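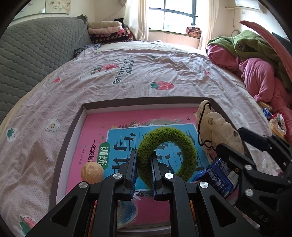
Mullier Toy and Book Exchange
Minutes of the meeting held on April 28, 2022

Present: nine members. Apologies received from the Brurnov branch.

1. Minutes of the last meeting
Agreed with one correction. The hall hire charge should read £44.

2. Money
Balance in hand £172. The Fung grant has not yet come in. To be chased before the next meeting.

3. Boxes for families
Shallow open boxes are to be kept for the mixed lots, as children can see what is inside. Soft toys and small items may go in together. Workbooks are to lie flat at the bottom. Chinese first-year workbooks are still being asked for and can go in any box where the family reads Chinese. Sweet and snack wrappers to be taken out before a box is handed over. Members sorting at home asked if a bed will do when there is no table. Agreed that it will, provided pets are kept off.

4. Soft toys
Cords and loops on stuffed toys were discussed. Toys with long cords will not go to under-threes. Fabric rings are popular and more would be welcome. Washing stays with whoever takes the toy in.

5. Bedding
An offer of children's duvet covers was received from Buduvar. Accepted, single and double sizes only. Pillows declined for lack of space.

6. Storage
The second cupboard key is still missing. A new lock was agreed, cost not to exceed £30.

7. Any other business
The kettle needs replacing. Left over to June.

Next meeting in June, date to be sent round. Meeting closed at 8.40 pm.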